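Does filtering out idle clips help when training a policy?
Posted in Robot Learning Help

Rodica Toma
Hi all! I'm trying to copy the Fosidov result at home scale (two arms, head camera) and I'm stuck on one thing. The write-up says they dropped every clip where the grippers did nothing for more than 15 seconds, and success went up. I have 3,255 clips and a lot of them are just arms waiting while the camera looks off somewhere. Do I toss them all, or keep some?

Fasil Adugna
I went through this in February with our Wubshet set. Tossing all of it made things worse for me – the arms started twitching whenever there was nothing to grab. What worked was keeping 300 idle clips, picked for different lighting, and labeling them "hold." I ran 4 seeds each way and the "hold" version won every time. Bright windows were the hardest, so keep plenty of those. This is the sort I'd hang on to:
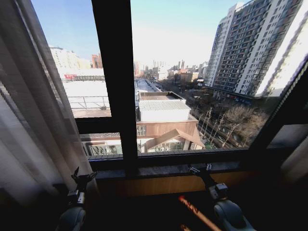

Both grippers up by the sill, bright street outside, dark room inside.

Also check your exposure settings before you blame the data. I lost a whole Tuesday to that.

briden_fan
just delete them, worked fine for me

Rodica Toma
Thanks Fasil! Trying the "hold" label tonight – will post numbers if the training run finishes.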